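How to Play Sampaio, a Solitaire You Can Start in Five Minutes

Posted 4/19/24

I've been hooked on Sampaio all spring, and it deserves far more players than it has! It's a free browser patience game on the Skolano site, there's no download, and the rules fit on a beer mat. If you've ever played Klondike you already know half of it.

What you're trying to do

Move all the cards up to the four foundations, ace to king, suit by suit. Simple enough. The twist is the "market", a row of 5 face-up cards along the bottom that you can borrow from at any time, as long as you put something back.

Setting up

Open the game, choose Single Deck and press Deal. The computer lays out seven columns, with only the last card in each one face up, and fills the market for you. Leave the timer off for your first few goes.

Taking a turn

1. Look for aces first and send them straight up.
2. Build down the columns in alternating colours, so a black nine goes on a red ten.
3. When you're stuck, swap a market card with the last card of any column. You get 17 swaps per deal, and the counter sits next to the Undo button.
4. Out of moves? Press Turn, and the market is replaced with fresh cards from the stock.

Don't spend swaps early. I used to burn through mine before I'd uncovered a single column, and then I'd sit there staring at a buried two of clubs (so annoying). These days I try to empty one of the short columns on the left before I touch the market at all.

Scoring

Every card on a foundation earns 5 points, and unused swaps give you a bonus at the end. My best so far is 280 and I was thrilled with it, even though I left a whole run of diamonds stranded!
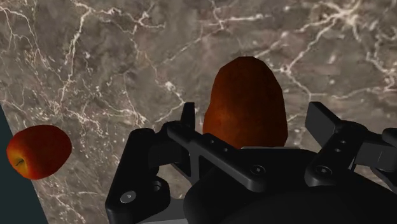

Picking a market card gets much easier once you ask what you can reach from it. A big, tempting king will catch your eye every time, but check which columns it can land on before you pay a swap for it. Think of the sweet potato sitting between the two sides of the gripper, with the red apple way over to the left: one is in range and the other is well outside it. An apple card can wait for the next Turn. Take the plain red six that fits on your black seven right now, and enjoy the little cascade that follows.

Once you're winning the odd game, try the Badside layout, where two of the columns are dealt completely face down. Siltdale is harder still and uses two decks, so make a cup of tea first. Both are in the menu under More Games.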